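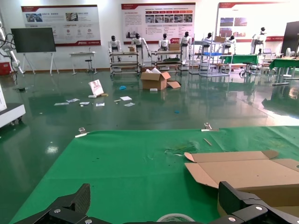

Notebook, May, equipment planning for the second half of the year

Started the list of purchases this morning, before the call with Ludger Rieger at 10:30. He wants one page from us and not a wish list, so I write everything here first and cut later. The largest question is still the work tables. We have been holding the green cloth to the table edge with small metal clamps, and for the cloth I see no reason to spend money on anything better. The clamps cost almost nothing and the cloth can be changed in a minute. But the things which lie on top of it, the flattened carton, the tape roll, the small scraps in the middle of the mat, have no place of their own, and this goes into the budget as "table side storage". I put it in the first group.

Groups, as agreed with Vasanthi Shetty:
A - we can not work well without it
B - saves us time, can wait until autumn
C - nice to have, ask again next year

Group A

Gripper fingers, spare pairs. I asked Wolero for a price on the same black fingers with the textured surface. Their answer came quickly but it is a price for one pair only, and the discount begins at 20 pairs. We will never use 20 pairs. Rhodri Hopkin proposed to ask the people at Andham if they want to share the order. I wrote to them, no answer until now. If they say no, I take three pairs at full price and finish with this topic. Waiting another month for a discount is more expensive than the discount.

Screws for the finger base plates. They must be on the same order as the fingers. Last time we forgot them and the second delivery had its own shipping cost, which was higher than the screws. Please, whoever sends the order: check this line.

Wrist camera cable. The present one is good, but we have no second one. Price at Leckie is 199 for the long version with the angled plug. The short version is cheaper and I don't recommend it. With the short cable the wrist can turn only to one side before the plug is pulled. Edmund Adamczyk measured this in the winter and his notes are in the old binder, near the end.

Table side storage. I think of open trays, two per table, fixed to the table leg below the level of the top. Not drawers. With drawers a person must open and close, and then the person doesn't do it. The tray must be not wider than the table leg distance, I still have to measure on the second type of table.

Group B

Rolling carts. Here I changed my opinion during the morning. I wanted to ask for more carts, because every time we unpack something the cart is already full with another carton. Vasanthi says that we don't have too few carts, we have too many cartons, and she is probably right. Proposal: first we decide which cartons are kept for return shipping and which go out. After this we look again. I leave carts in group B with a question mark and without a sum.

Shelving. Same story. One more grey unit would solve it for some time. Prasanna Sheikh knows the depth of the existing one and will send me the number. I would like to have the same depth so that the blue trays fit in both.

Floor marking tape. The epoxy floor is good for the wheels but it reflects the ceiling lights strongly, and I don't know how a glossy tape will behave for the cameras. Ask Leckie for a matte sample before we order full rolls. If matte tape leaves glue on the floor when it is removed, then we don't want it either. To test on a small area near the wall.

Office chairs. Rhodri asked for two. I write it down because he asked. Maybe there is another budget for furniture, I must check with Ludger.

Group C

Second arm for the training table. This is the big amount and it would eat everything else. Cullow made us an offer for a used one, with the controller, without warranty. I read the offer two times and it doesn't say how many hours the arm has worked. I asked. They wrote back that the hour counter "was reset during service". For me this is not an answer. If the counter was reset, somebody has the service paper with the old value on it. I asked for the paper.

Also in the offer from Cullow: transport is included only until the door. Then we need a lifting table for one day, and this is not in any of our sums. Vasanthi remembers what we paid for the lifting table at the last move and will look for the bill.

A new arm from Wolero would have warranty, but the delivery time is longer than our budget period, so the invoice would come in the wrong year. Ludger will not like this. I keep both offers in the folder and recommend nothing for now.

After the call (added 11:45)

Ludger accepts group A as it is. He wants the spare fingers and the cable in one request, and the trays in another one, because the trays are counted as furniture and the first two as machine parts. So the chairs can go together with the trays. Rhodri will be glad.

He doesn't accept the question mark at the carts. Either a sum or delete. I deleted the line and made a note for autumn.

For the shelving he asks for a second price from another supplier. It is a rule, also for small sums. Edmund takes this.

About the used arm he asked the same as I asked, how many hours. He says without the service paper we don't need to discuss it at all. I forwarded this to Cullow in more polite words.

To do
Measure leg distance on second table type (me)
Reminder to Andham about shared finger order, last try (me)
Second price for shelving (Edmund)
Depth of grey shelving unit (Prasanna)
Old bill for lifting table (Vasanthi)
Matte tape sample (Rhodri, he is writing to Leckie about the cable in any case)
Sort cartons into keep and out (all of us, after lunch)

One small thing for the request form: the field "useful life" must be filled in also for wear parts. For the fingers I wrote 2 years the last time and purchasing sent it back with the question why we order again so early. I will write one year now. Prasanna has the old form as a file, so we can copy the other fields from there.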